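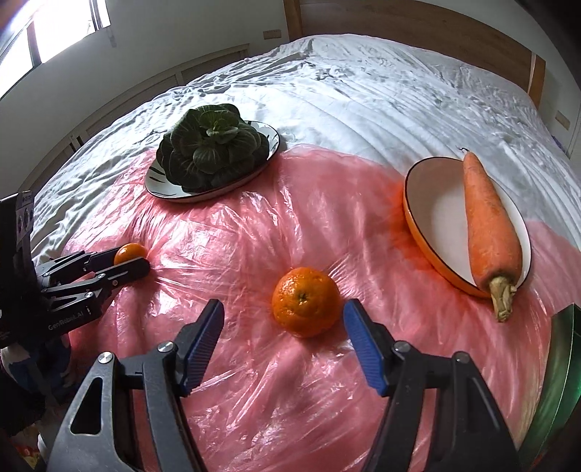

Tutari Cover Sheet, Pink
by Clurkavico

Item no. 3003-P
In stock, ships flat-folded

The Tutari is a large, thin plastic sheet for covering a bed, table or floor while you set things out. It was first sold as a liner for market tables, and most of our orders still come from stallholders, but plenty of people now buy it for use at home. It goes over bedding without tucking or tying, and it folds back down to the size of a magazine when you are done.

The pink is see-through, so you can tell where the edge of the mattress is and whether something has rolled underneath. It has a glossy finish on both faces. There is no right or wrong side.

What people use it for

Sorting groceries and produce when the kitchen counter is full. Laying out plates and trays before a meal in bed. Repotting small plants. Keeping a spare bed covered while fruit ripens on it. Wrapping craft tables for children. Lucyna Zieliński, who looks after our returns and answers the phone on Saturday mornings, keeps one in the car for muddy boots.

Using it on a bed

Shake the sheet out and let it fall over the duvet. It will crease along the old fold lines at first and some of those creases stay. Smooth it from the middle toward the sides with a flat hand. On satin or other slippery bedding it tends to travel, so tuck one edge under the pillow end or put something heavy near a corner.

Round things such as oranges and apples will settle in the dips of a soft duvet. If you want them to stay where you put them, use a tray with raised sides. Dishes also tilt on a soft bed, so keep liquids off it.

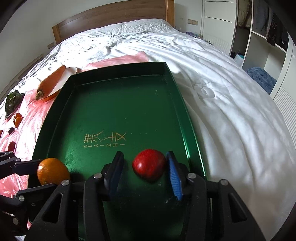

A tray is not included with the sheet. Any tray with smooth feet or a flat base is fine. Check the underside for burrs before you slide it across, as a sharp corner is the most common cause of a tear. The Ignacio tray mat is sold separately and adds some grip under dishes and small plates.

Cleaning

Wipe with a damp cloth and a drop of dish soap, then rinse and hang over a shower rail. Carrot, beet and berry juice should be wiped up the same day. Do not machine wash, tumble dry or iron. Do not use bleach or nail polish remover. Dry both sides fully before folding — sheets put away damp will stick to themselves and can go cloudy.

Storage

Fold loosely and keep out of direct sun. The color fades if the sheet is left on a windowsill for a season. Each sheet comes in a paper sleeve that can be reused.
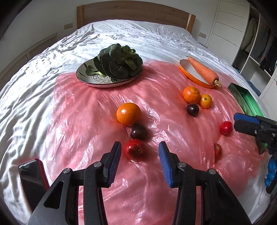 Tutari Cover Sheet in pink, over a white satin duvet.

Details

Color: translucent pink
Finish: glossy, both faces
Edges: plain cut, no hem
Sold as: single sheet or carton of 20
Suitable for food prep: whole, unpeeled produce only. Use a board for cutting.
Heat: keep away from hot pans, irons and radiators

Also in this range

Flultance Cover Sheet: same size, heavier gauge, frosted. Better outdoors or on rough tables, but stiffer and slower to lie flat on a bed.
Ignacio Tray Mat: small non-slip mat, cut to size with scissors.

Stock

Single sheets, pink: 2,471
Single sheets, frosted: 1,085
Cartons are packed to order and leave the warehouse two working days later. The next delivery of pink is due in June.

Returns

Unused sheets can be sent back in their sleeve within the return period printed on your packing slip. We can't take back a sheet that has been cut or used with food. If yours arrives with a split along a fold, send us a photo of the split and the sleeve label and we will replace it. You don't need to return the damaged one.

Trade customers should order by carton through the Clurkavico account page. Mixed cartons of pink and frosted are available on request.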